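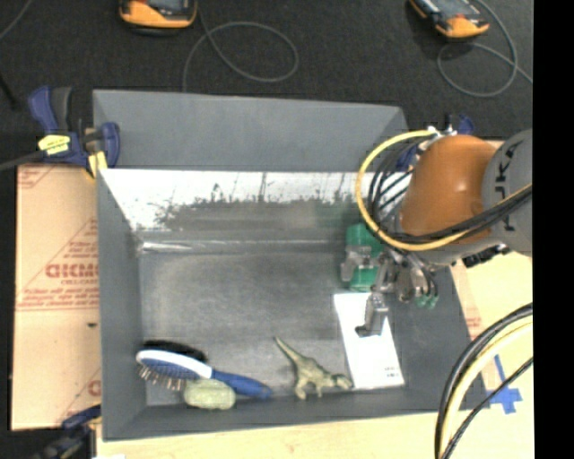
Section 3. Sorting a mixed bin

Most sorting guides begin by telling you to buy more containers. We are not convinced. One large open bin will hold the odds and ends of an ordinary household well enough, provided it is emptied on a schedule and you are strict about what goes back in. The trouble is the mixture. A blue and white hairbrush and a small toy dinosaur have no business sharing a floor, and a plain white box dropped in beside them tells you nothing about what it holds, whatever the tiny print near its corner may say. Work through the steps below before you spend money on dividers, labels or the Stukby lid set, which is sold separately and which you may well not need.

3.1 Before you start

You will need a clear table, a damp cloth, a soft pencil and one sheet of paper. The Ševčík catalogue also recommends a sorting mat. An old towel does the same job.

Note: The large bin is rated for 600 uses of the lid hinge. If you have bought the open version there is no hinge, so ignore this figure wherever it appears in the leaflet.

3.2 Emptying

1. Stand the bin on the floor or on a low, steady table. Do not balance it on a chair.

2. Take things out one at a time. Tipping the bin over looks quicker, and earlier editions of this guide allowed it, but small pieces end up under the furniture and you will spend the saved minutes on your knees.

3. Put each thing straight into one of three groups: used daily, used sometimes, cannot say.

4. Check the corners last. Flat and dark items are easy to miss against a grey floor, especially when something bigger is lying over them.

Caution: Brushes with metal bristles should be picked up by the handle. Keep them away from anything with a soft or glossy finish. We have had scratched toys returned to us as faulty when the toy was fine and the brush was the culprit.

3.3 Boxes without labels

5. Open every plain box. Do not shake it and guess.

6. If it is empty, flatten it and recycle it. You may feel it will come in handy. Ours at Gillelcombe never did.

7. If it is full, write the contents on the long side in pencil, in letters you can read from standing height. Small print near a corner does not count as a label, since you will have to lift the box out to read it.

8. If the contents belong with something else, move them there and go back to step 6.

3.4 Putting things back

9. Start with the "used sometimes" group. Anything used daily should live where it is used: the hairbrush by the mirror, the keys by the door.

10. Lay long items along the walls and stand boxes on their ends. The maker's leaflet says to arrange by colour. We tried it for a month in August and could find no advantage, though the bin did look tidy.

11. Give toys a bin of their own. If you have only the one, keep them at one end and accept that they will not stay there.

12. Look again at "cannot say". Write the date on your sheet of paper, put the group in a bag and leave it for 29 days. Whatever you have not gone looking for by then can leave the house.

Note: Emília Krajčí, who wrote the original Bridham instructions, allowed 211 days for step 12. We think this is a polite way of never deciding. Follow hers if you prefer – the other steps are not affected.

3.5 Cleaning the bin

13. With the bin empty, wipe the floor and then the walls with the damp cloth. Cloudy patches and scuffs on the floor are often just wear and will not lift, whatever the spray bottle promises.

14. Dry it fully before refilling.

Caution: Do not use scouring powder. It takes the marks off and leaves a dull patch that is harder to live with than the marks were.

3.6 How often

The leaflet says weekly. Few households will keep that up, and a sort done in a bad temper usually ends with everything tipped back in. Once a season is enough for most people. Do it sooner if you have to move more than two things to reach the one you want.

For dividers and inserts, see Section 4. Read 3.4 again first.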